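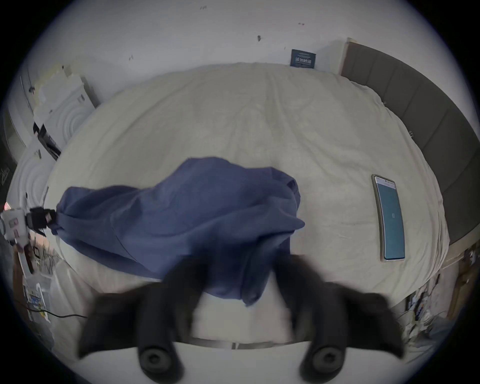 How often should a bed be stripped completely, down to the mattress?

Once every 2 weeks is enough for most households, with the mattress left bare for at least 15 minutes before the clean sheet goes on.

The interval matters less than the order of work. Stuart Hollis, who wrote the housekeeping manual for the Vetdale guesthouses, puts clearing first. Clothing, towels, phones and chargers come off the bed before any bedding is touched. A blue shirt on a cream sheet is easy to spot. A white sock inside a white duvet cover goes to the laundry and comes back gray.

Vetdale has 122 beds on one linen contract. In June the laundry, Birkett, returned a box of items found in the wash: mostly socks, several room keys and one phone. Hollis moved the clearing step to the top of the checklist that month.

Sheets come next. Lift the corners at the foot, then the corners at the head, and fold toward the center so that lint and hair stay inside the bundle. A fitted sheet that wrinkles across the middle is usually too large for the mattress or has lost tension in its elastic. Measure the depth of the mattress before buying a replacement — the label gives length and width first, and depth is often in small print.

Upholstered headboards need separate attention. Vertical channels collect dust along the seams, and loose threads end up on the sheet beside them. Pauline Goodall, who re-covers furniture for Guvberg, uses a soft brush attachment on low suction, top to bottom, one channel at a time. She does the headboard while the mattress is bare. Water-based cleaners can leave rings on gray fabric, so test them low down, behind the pillows.

Pillows go back last, open ends facing away from the door.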